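Selection policy for the September residential camp
Posted in: Women's Field Hockey, Regional Programs
By Grukberg_Admin, September

Grukberg Hockey Association has confirmed the arrangements for the senior women's residential camp, to be held at the Voltden ground. The selection panel has invited the core group from last season's touring side, together with 6 players from the development squad. Goalkeepers will report one day ahead of the outfield players. Members are invited to comment on the selection policy in this thread. Individual players should not be discussed by name, and posts that do so will be removed.

The policy in short: players from the touring side receive an automatic invitation. Development players are invited on the recommendation of the district coaches. There is no open trial this year. The camp fee is $2,000 per district, payable by the district and not by the player.

voltden_leftback
Thank you for posting the policy before the camp and not after it, which has not always been the practice. I wish to register an objection to the automatic invitation. The touring side was chosen more than a year ago. Several of its members have played very little since then, and at least one district has seen its best midfield pairing left out because neither player was available for that tour. An automatic place should expire after one season.

Jisik_Umpires
Our district takes the opposite view. The touring group played together for a full season and the coaching staff have a settled pattern of play. A camp of this length is too short to rebuild a side from nothing. If the purpose is to prepare for the autumn fixtures, continuity has real value and the panel is right to protect it.

I would add that a camp invitation is not a team selection. The final squad is named afterward, and players who are out of form can be left out at that stage.

voltden_leftback
I accept the distinction in principle. In practice, the last squad was drawn entirely from the camp list. A player who is not invited in September is not considered in October. The policy should say so plainly if that is the intention.

niven_secretary
On behalf of the Niven district, we would like clarification on two matters. First, does "recommendation of the district coaches" mean a written report, and is there a standard form? Our coaches submitted written reports on 5 players and received no acknowledgment. Second, may a district that considers a player to have been overlooked request a review, and to whom should that request be sent?

We do not oppose the policy as a whole. Our concern is that districts are being asked to contribute equally to the cost when their representation at the camp is not equal.

Grukberg_Admin
In reply to Niven: the reports were received and passed to the panel. An acknowledgment should have been sent and we regret the omission. There is no standard form at present. Requests for review may be sent to the association office by the district, in writing, and the panel will reply before the camp opens. Reviews cannot be requested by players or parents directly.

The equal fee was agreed at the annual meeting. It covers ground hire, accommodation, meals, kit washing and medical cover. A district's share does not depend on the number of players invited.
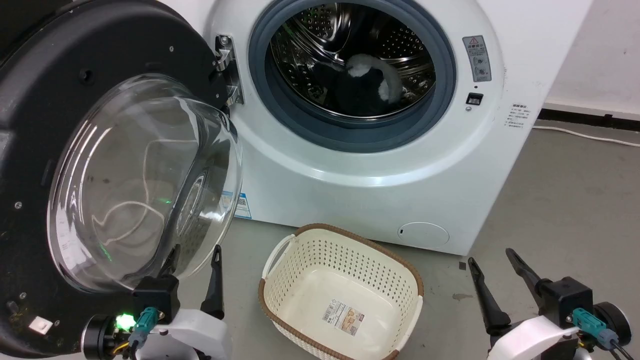
With regard to the daily program, the morning session will be devoted to fitness and ball carrying, and the afternoon session to penalty corners and match play. The start has been set at 7 a.m. in order to avoid the heat on the artificial surface. Players are to bring two sets of training kit, shin guards, a mouthguard and both turf and indoor shoes. Match shirts will be issued on arrival and remain the property of the association.

turf_and_tape
May I ask why the start is so early? Players from Jisik travel a considerable distance and will arrive late the evening before. A fitness test at 7 a.m. on the first full day puts them at a disadvantage against those who live near the ground. At the previous camp the first morning was given over to registration and medical checks, and the testing took place on the second day. That seemed to work well.

Jisik_Umpires
I support this, although we have disagreed with the same poster on other threads. The test result goes on a player's record. It should be taken under equal conditions as far as possible.

voltden_leftback
As someone who lives near the ground, I have no objection to moving the test. I would object to moving the daily start. The surface is very hard going by late morning, and anyone who has done shuttle runs on it at eleven will remember the experience.

Grukberg_Admin
The point about the fitness test has been put to the head coach. The running test will be moved to the second morning. The first morning will be used for medical checks and a light stick session. The daily start remains as published.

cornerflag6
I have read the policy several times and cannot find anything on goalkeepers other than the reporting day. How many are being invited, and do the same rules apply? My club has a goalkeeper who was with the touring side and moved to a different district during the summer. Is she attending on behalf of her old district or her new one? Both have told her to ask the other.

niven_secretary
We have a similar case with an outfield player. The transfer rules state that registration follows the club, and the club determines the district. On that reading it would be the new district. However, the touring side invitation was issued through the old one.

Grukberg_Admin
Registration at the date of the camp applies. Players who have transferred attend for their new district, and the automatic invitation goes with them. Goalkeepers are selected under the same rules as all other players. The number to be invited will be confirmed when the goalkeeping coach has returned the final list.

voltden_leftback
That answer creates a further difficulty. If the automatic invitation travels with the player, a district may find that it has a larger group at the camp through transfers alone, while another loses a place that its own coaches developed. I do not suggest that anyone is doing this on purpose. I do suggest that the rule was written before transfers became common and ought to be looked at again.

turf_and_tape
I disagree. The player earned the invitation, and no district owns it. To take it away because she changed clubs for work or study would be unfair to her, and it would discourage players from moving to where the stronger hockey is being played. The camp exists for the players.

Jisik_Umpires
Agreed with the above. The district gains nothing from the invitation apart from a line in the annual report.

niven_secretary
With respect, the district also pays the fee. Our members ask each year what they have received for it, and a line in the annual report is not a satisfactory answer. We will be submitting a proposal that the fee be divided by the number of players attending, with a fixed minimum. We would welcome support from other districts and will circulate the wording once it has been approved locally.

Grukberg_Admin
The proposal may be submitted in the usual way and will be placed before the annual meeting. It cannot affect the present camp. Review requests under the current policy remain open until noon on the day before the goalkeepers report. Travel forms should be returned to the office by the same time, including those for players arriving by private car.

cornerflag6
Thank you for the answer on transfers. I have passed it on and she has returned her form through the new district. Could the parking arrangements at Voltden also be posted? The north gate was locked last year and several of us left our cars on the road.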